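Ollholm Bedroom Tidying Set

README, last changed in May

Maintained by Carolina Vieira and Tomás Matos. Questions about the labels go to Martim Bastos.

1. Contents

This set is about small household things which collect on a bed during the day and must be put together before the bed can be used. It has 1657 pictures from bedrooms, divided in 14 folders. Each folder is one bed. The other rooms (kitchen, hall, bathroom) are in the Prelten set and follow different rules, so please do not mix the two label files.

The things are left as they are found. We do not iron the sheets, and we do not choose toys by color.

2. Folder 6, the kitten bed

In folder 6 the gathering place is a shallow tray with a dark rim, laid on a light blue cloth with printed kittens. A pink book titled 看图说话 (in English, "look at the pictures and speak") lies flat in it and the soft toys go over the book. The label for the book is "book_or_box", because from outside we could not decide which one it is. The tissue packet with green leaves has its own label, "tissue_pack". 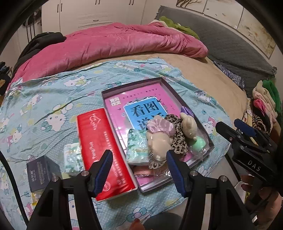

3. Label rules

Toys and their clothes are one object. If a plush toy wears a dress, write "plush" and do not make a second label for the dress.

Fabric with an animal print is difficult. When the annotator is not sure if it is a toy or a piece of cloth, the label is "soft_item". Ilídio Moreira checked all of these a second time and changed around 10 of them.

Printed characters on the bed cloth are never labeled. A kitten on the sheet is not a toy. In the first version this mistake was frequent, and old label files should be deleted.

Clear plastic takes the label "wrap" only when it is apart from the thing it covers. If it is still around the thing, we label the thing.

4. What belongs to the bed

Sheet, duvet, blanket and headboard are labeled as "bedding" or "furniture" and they do not count as things to tidy. In folder 6 this means the tan fitted sheet, the bright pink duvet, the green fuzzy blanket and the dark grey headboard. The folded navy cloth against the headboard was discussed for a long time between Carolina and Sérgio Torres. It stays as "cloth_folded", outside of bedding. A red box beside the tray is "box", and it is not counted as tray content.
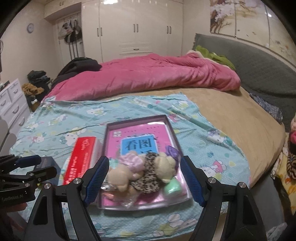 Must the toys be taken out before the book can be labeled?

The book is labeled from the part which is not covered. If at least one corner or some part of the title can be read, this is enough, and the "covered" field is set to 1. If only a little color is visible, leave the book out and write a note in the remarks column.

5. Known problems

The name "Ernby" in the remarks column is an old name for folder 10. We will correct it in the next version.

Pale green and mint are both used for the same color in some files. Please treat them as one.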